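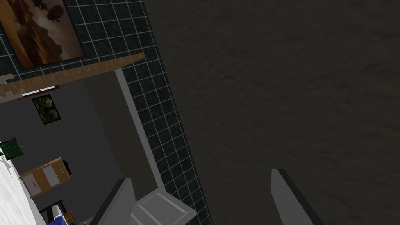 Yao-tsung Sin would budget for the simulation license before the arm itself, and asks buyers to settle that line first.

Herkel Two-Finger Gripper, Simulation and Hardware Package

The package is supplied by Nernska to schools and laboratories planning a first purchase. It includes the parallel gripper, the mounting plate and a rendered household environment with tiled and wooden surfaces, in which tasks may be tested before equipment is ordered.

Item number: 1051
Package price: $1784
Annual license renewal: $500
Quotation valid for: 60 days

The arm, controller and installation are not included and must be budgeted separately. Departments that already hold a Tuvik license may apply it toward the first year.

Orders for the current budget year must be received by 14 December 2024. Purchase orders should be addressed to Bence Kozma, Equipment Sales.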